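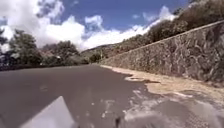
The bend under the stone wall, with the wet patch on the right.

rollberg_walker
Posted March 9, 2021
Hello all. I want to ask about this piece of the road between Gallar and Climbridge. On the right side there is water on the asphalt and a small puddle near the foot of the wall. Does the water come through the wall, or only down from the bank? Sorry for my English, I learn it since a long time but walls are a new subject for me.

stonefoot
I would say through the wall. I see mortar between the stones, and a mortared wall needs drain holes. If they are blocked, the water finds the lowest place.

k_2088
I don't agree. Your photo shows no water on the wall itself. I think it collects in the dirt strip and then runs over the asphalt. The dirt already goes out on the road in several places. Somebody should dig a small ditch there.

stonefoot
A ditch so close to the foot of a wall is a bad idea! You can weaken the base.

k_2088
I mean a shallow one, not a trench. We did this in Noiphan on 153 meters of road and the wall still stands.

rollberg_walker
Thank you both. I looked for holes in January but did not find any, maybe they are behind the dirt. The bushes on top are also quite thick. Can the roots be a problem?

mossy136
Roots can open the joints, yes, but don't pull them out. They hold the bank. Cut only the ones which hang over the wall. And on a bike please keep left of the sand on that bend, if nothing is coming.

k_2088
Keep left on a right bend? I would rather go slow and stay in my lane.

mossy136
OK, slow is better. I take it back.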